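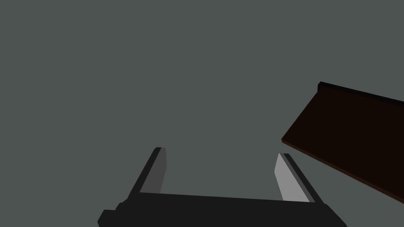
2024-09-03, mixing room

Back on the Lestik record. Third pass at "Bukance", the one the band calls the single and I call the problem. Drums and bass are from the July sessions, guitars were redone at Jaramillo, and vocals were done wherever the singer happened to be standing.

Pulled up the session and found 683 clips on the vocal bus alone. Mirsad Živković comped these himself, at night, and labeled them "good", "good good" and "use". The ones marked "use" are the worst of the lot. I went with "good good" for both verses and kept his scream at the end of the second chorus in one piece, breath and all. It's a great scream. He knows it, too, so no need to bring it up again.

Guitars: left side is fine. Right side has a honk that jumps out on every palm mute. Narrow cut at 1265 Hz, a few dB, and it sits down. Tried a matching cut on the left for symmetry and it sounded like the amp had a cold, so I took it off. There's some pick noise up at 3385 Hz that I left in. Nabila Hegazy plays hard and it ought to sound that way.

Kick is still losing the fight with the bass in the breakdown. The sample Nivar sent over has plenty of click and no chest. Blended it low under the real one, flipped the polarity, and there was the bottom end – a whole afternoon of EQ undone by one button. I've put the EQ back to flat. Whoever opens this next, please leave the polarity flipped. It's labeled in capitals.
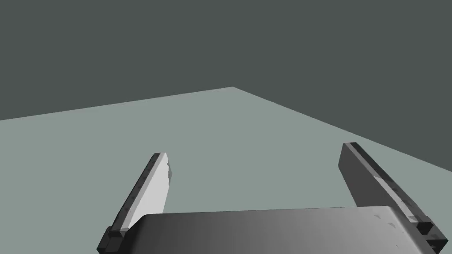

Does the snare need a sample as well? Only in the blast section, where the ghost notes vanish under the guitars; everywhere else the room mics carry it.

Vocal reverb: took the long plate off the verses. With it on, he's shouting from the far end of a swimming pool, and the lyrics are about a border crossing. Short room on the verses now, plate only on the last line before the breakdown. Delay throws are printed to their own track in case the label asks for them to be quieter, as the label does.

Nabila wants the intro feedback longer. I gave her 2 more bars and she asked if that was all there was. It's all the tape there is. Could loop it, but the pitch drifts and the seam is plain as day. Will try a crossfade when my ears are less tired.

Bounced two versions, vocal up and vocal way up. Mirsad will pick way up.

Still to do:

- tame the china cymbal in the outro
- de-ess the doubles, leave the lead alone
- find out who muted the tambourine, and thank them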